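# Report of a Visit to the Onder Woodware Works, Tudville

Monday, February 22, 2021

## Purpose of the visit

The Jirneten Museum Service holds 1,943 items of domestic woodware, most of them made for kitchens and dining rooms in the district. The collection was last surveyed before the move to the present store, and the conservation plan adopted in November asked for advice from a working manufacturer on how such objects should be kept, cleaned and repaired. Onder agreed to receive two members of staff for a day at its Tudville works.

## The timber yard

The visit began in the yard, where boards are stacked under an open-sided roof with thin battens between the layers. Onder buys most of its timber from the Awad sawmill, eight miles up the valley, and takes delivery twice a month. Each stack carries a card with the species, the date of sawing and a series of moisture readings. Boards stay outside for at least a year before they enter the kiln.

The yard manager explained that the firm had once dried its timber more quickly and had paid for it in returned goods. Pieces that left the works sound would open along the grain in their first heated winter. The present schedule is slower and ties up a good deal of money in stock, but returns fell to 124 in the last full year, from sales of 3,101 pieces.

## The workshops

Shaping is done partly by machine and partly by hand. Bowls and dishes are cut roughly to size, left on open racks for a further three weeks, and only then brought to their final form. Staff showed us how the wall of a dish is kept even in thickness, as a thick base joined to a thin rim will dry at two different rates. We noted that several older pieces in our own collection have exactly this fault.

Finishing takes place in a separate room with its own air supply. Food-safe oil is used on everything meant for the table. Wax is offered to order, and varnish was given up some years ago after complaints of peeling.

## The repair room

Onder accepts its own products back for repair, whatever their age, and will look at the work of other makers by arrangement. The room deals with 135 pieces in a usual year. Trays and shallow dishes make up the largest share, followed by chopping boards. Each piece is examined by hand before any treatment is chosen, with attention to the direction of the grain and to the length of any split. Fine cracks are often left alone if the piece is for display only. Where the owner intends to use it, the crack may be cleaned and filled, or a small key of matching wood let in from the underside.

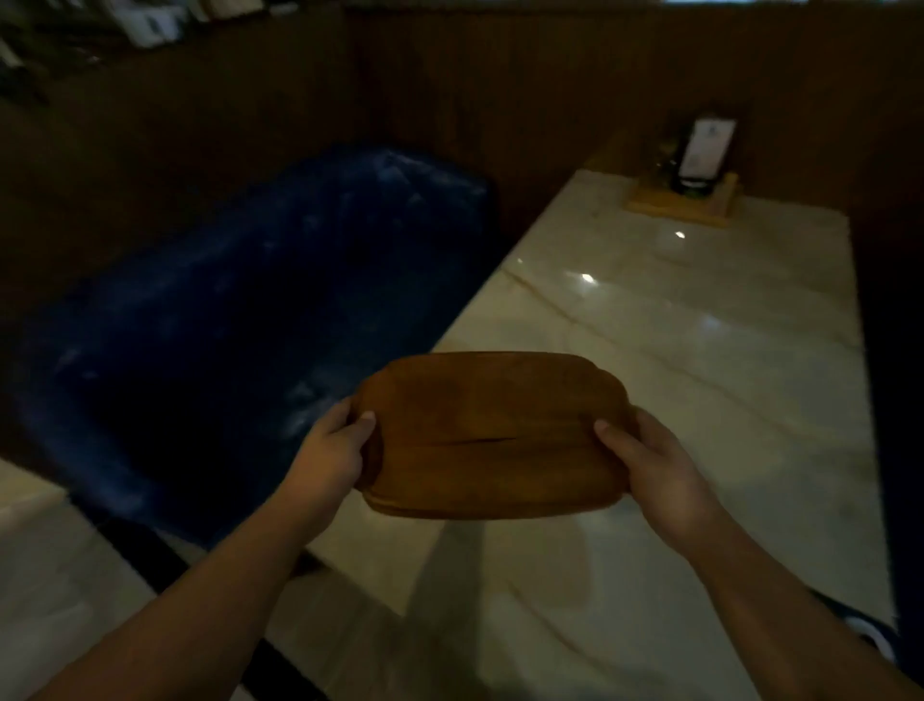 ## Advice on storage

The following points were discussed with the works staff and are proposed for the Jirneten store.

- Relative humidity should be held steady. A constant figure slightly outside the preferred range does less harm than a good figure that changes from week to week.
- Flat pieces should be stored on slatted shelves so that air reaches both faces.
- No item should stand against an outside wall or above a heating pipe. Bay four fails on both counts.
- Dry brushing is enough for most cleaning. Water should be kept for sticky deposits and used on a barely damp cloth.
- Oil should not be applied to accessioned objects without the agreement of the conservator — the works treats its goods for use, and our duty is to the surface as it came to us.

## Matters to follow up

Onder has offered to lend a moisture meter for the spring survey and to supply offcuts for test repairs. The Service has written to accept both. A price has been requested for slatted shelving in bays three and four, and the Awad sawmill has been asked whether it could receive a similar visit later in the year.

The Service wishes to record its thanks to the management and staff of the Tudville works for their time and for their full answers to our questions.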